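4. Puesta en marcha y primeros usos del vaporizador Grotby

Revisión del 18 de septiembre de 2023. Texto de Parvaneh Khosravi. Sustituye a la hoja suelta que venía en las cajas de abril, aquella en la que el depósito aparecía dibujado del revés.

Esta sección cubre desde que se abre la caja hasta que la primera camisa queda presentable. Si su aparato lleva meses en un armario, empiece en el apartado 4.3. Si ya lo ha enchufado y está leyendo mientras gotea, vaya al 4.7 y luego vuelva con calma.

4.1 Contenido de la caja

Base con depósito extraíble. Manguera. Cabezal. Barra telescópica en dos tramos. Percha plegable. Manopla térmica (es para una sola mano, la otra tendrá que confiar). Cepillo para tejidos gruesos. Bolsita con dos juntas de goma, una de ellas de repuesto. La bolsita va pegada con cinta a la cara interior de la tapa de cartón y cada semana alguien nos escribe para decir que no está. Mire otra vez.

Guarde el cartón hasta que termine la garantía. Sabemos que no lo va a hacer.

4.2 Montaje

1. Coloque la base en el suelo, sobre una superficie plana. Una alfombra de pelo largo no es una superficie plana, por mucho cariño que se le tenga.

2. Encaje el tramo grueso de la barra en el hueco trasero hasta oír un clic. Si oye dos clics, también vale.

3. Deslice el tramo fino dentro del grueso, ajuste la altura y cierre la palanca. La palanca debe quedar pegada a la barra.

4. Cuelgue la percha del extremo superior, con el gancho hacia usted.

5. Ponga una de las juntas en la boca de la manguera. La cara con el reborde va hacia abajo.

6. Enrosque la manguera a la base, a mano. Nada de alicates. Jaanus Lūse, del servicio técnico, guarda en un cajón las roscas partidas que llegan a reparación y el cajón ya no cierra.

7. Apoye el cabezal en su soporte. Es el momento de comprobar que la manguera cae recta, sin formar un codo.

Nota: el aparato se puede montar sin leer los pasos 5 y 6. Funciona perfectamente durante toda una camisa y después moja los calcetines del operario.

4.3 Agua

El depósito admite 1.000 ml. La raya marcada como MAX está ahí y no es una invitación a superarla un poquito.

Use agua del grifo si en su zona es blanda. Si la tetera de casa tiene por dentro el aspecto de una cueva visitable, mezcle a partes iguales agua del grifo y agua destilada. No utilice agua perfumada, agua de la secadora, agua con vinagre ni agua con unas gotas de suavizante, mezcla esta última que recomienda con entusiasmo un número sorprendente de cuñados.

1. Desenchufe el aparato.

2. Saque el depósito tirando del asa hacia arriba.

3. Gírelo, abra el tapón y llénelo.

4. Cierre el tapón, séquelo por fuera con un paño y devuélvalo a su sitio. Saldrán unas burbujas y se oirá un borboteo. Son señales de salud.

Precaución: no llene el depósito con el aparato enchufado. Tampoco si solo va a ser un momento.

4.4 Primer encendido

1. Enchufe directamente a la pared, sin regleta.

2. Ponga el selector en la posición 2 y espere a que el piloto deje de parpadear.

3. Apunte el cabezal hacia una zona despejada – ni personas, ni plantas, ni el papel pintado – y deje salir vapor durante dos minutos.

4. El primer vapor huele a fábrica. Abra una ventana. El olor desaparece con el uso, igual que el entusiasmo por planchar.

5. Apague, espere y pase un paño blanco por el cabezal. Si el paño sale con una sombra gris, repita desde el paso 2.

En la posición más alta el ruido llega a 78 decibelios, medidos junto a la base. Quien quiera ver la tele al mismo tiempo tendrá que elegir una película con subtítulos.

4.5 Elección de la intensidad

El selector va del 1 al 7. Durante el desarrollo hubo partidarios de ponerle tres posiciones y llamarlas por el nombre del tejido. Perdieron. De ahí que este apartado sea tan largo.

Posición 1: seda, viscosa, prendas heredadas y todo aquello cuya etiqueta cortó usted porque picaba.

Posiciones 2 y 3: poliéster, mezclas, blusas finas, corbatas. Las corbatas, siempre por el revés.

Posición 4: algodón ligero, camisetas, fundas de cojín. Es la posición en la que vive la mayor parte de nuestros clientes, según nos cuentan ellos mismos.

Posiciones 5 y 6: lino, algodón grueso, manteles. El lino conviene trabajarlo recién salido de la lavadora y aceptar que a la hora de comer volverá a su estado natural.

Posición 7: cortinas y lona. No la use con ropa puesta. No creíamos que hiciera falta escribirlo.

Los artículos pequeños y los que tienen forma propia (gorros, fundas, bolsitas, patucos, cestillos de tela) piden otro trato. El vapor ablanda el apresto y la pieza se queda con la forma en que la pille el enfriamiento. Empiece por la posición 2, a un palmo de distancia, y sujétela siempre por el borde con la manopla puesta. 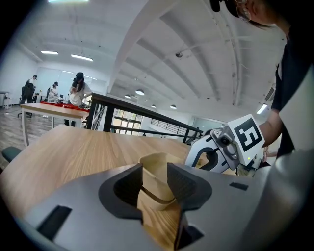 Si la pieza lleva un ribete de otro material, haga antes una prueba en la parte de abajo. Los ribetes encogen a su propio ritmo y no consultan con el resto de la prenda. Los bordados se tratan por detrás, con una toalla doblada debajo, y los adornos pegados no se tratan de ninguna manera: la cola los suelta con una alegría impropia de un adhesivo.

Cuando la pieza haya recibido vapor por todos los lados, rellénela con papel de seda blanco y déjela quieta. El papel de periódico también rellena, pero luego se puede leer la sección de deportes en el forro.

4.6 Técnica básica para camisas

Kathleen Buckley, que corrigió el borrador de este manual y planchaba camisas profesionalmente antes de dedicarse a algo más descansado, insistió en este orden. Probamos otros y le damos la razón.

1. Cuelgue la camisa y abroche el primer botón y el tercero.

2. Cuello, por el revés, de las puntas hacia el centro.

3. Canesú.

4. Mangas. Tire del puño hacia abajo con la mano enguantada y pase el cabezal de arriba abajo, sin prisa. Las mangas son la parte desagradecida y no hay truco.

5. Delanteros. Entre los botones se pasa el borde del cabezal, no el cabezal entero.

6. Espalda.

7. Deje la camisa colgada hasta que esté seca al tacto. Si se la pone húmeda, las arrugas nuevas tendrán exactamente la forma de la silla de su oficina.

El cabezal se mantiene vertical. Si se inclina hacia abajo, el agua condensada baja por la manguera en dirección contraria y el aparato empieza a escupir.

Un consejo para quien venga de la plancha de toda la vida: aquí no se aprieta. Apretar no sirve de nada, salvo para desahogarse. El vaporizador tampoco hace raya en el pantalón, y las cartas que recibimos sobre este punto, algunas muy bien redactadas, no han cambiado su naturaleza.

Para telas sueltas y piezas sin costuras, trabaje sobre una mesa protegida con una manta de algodón. Extienda la pieza, dé vapor desde el centro hacia fuera y muévala lo menos posible mientras está caliente.
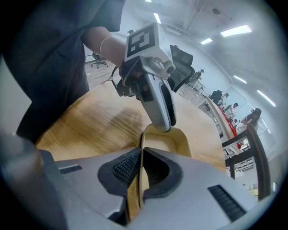 Fig. 2. Objeto de tela beige y puntas de la pinza.

Precaución: pulseras, relojes y anillos metálicos se calientan con el vapor. Quíteselos antes de empezar y déjelos en un lugar que después recuerde. No nos hacemos cargo de lo segundo.

4.7 Si algo no va bien

Gotea por la unión de la manguera. Falta la junta, o está puesta del revés. Apague, espere a que se enfríe y vuelva al paso 5 de 4.2. La bolsita está en la tapa de la caja.

Escupe agua por el cabezal. La manguera ha formado un codo. Levante el cabezal por encima de su cabeza, deje que el agua vuelva a la base y siga. La postura es ridícula y eficaz.

No sale vapor y el piloto está fijo. Compruebe el depósito. Si está lleno, sáquelo y vuelva a ponerlo con algo más de convicción.

No sale vapor y el piloto parpadea. Aún se está calentando.

El piloto no se enciende. Pruebe el enchufe con una lámpara antes de llamarnos. Amirhossein Hashemi, que atiende el teléfono por las mañanas, se lo va a pedir de todos modos y esperará en línea mientras busca usted la lámpara.

Aparecen escamas blancas en la ropa. Es cal. No daña la tela y se va con un cepillo seco, pero avisa de que toca limpiar por dentro (sección 5).

La ropa sigue arrugada. Suba una posición. Si ya estaba en la 7, considere la posibilidad de que la prenda haya ganado.

4.8 Después de cada uso

1. Selector a cero y desenchufar.

2. Deje enfriar el aparato con el cabezal en su soporte. No enrolle la manguera en caliente.

3. Vacíe el depósito. Del todo, también el culín que parece no molestar.

4. Abra el tapón de drenaje de la base e inclínela sobre el fregadero.

5. Pliegue la percha, baje la barra y guárdelo de pie.

Los accesorios de la gama Wuden (pinzas para faldas, cepillo fino) encajan en este cabezal, aunque el cepillo fino entra justo y hay que mojarle antes la pestaña. Los de otras marcas a veces encajan y a veces se quedan encajados para siempre.

Las consultas sobre recambios se dirigen a Mehrangiz Parsa, con el número de serie a mano. El número está debajo de la base: vacíe el depósito antes de darle la vuelta.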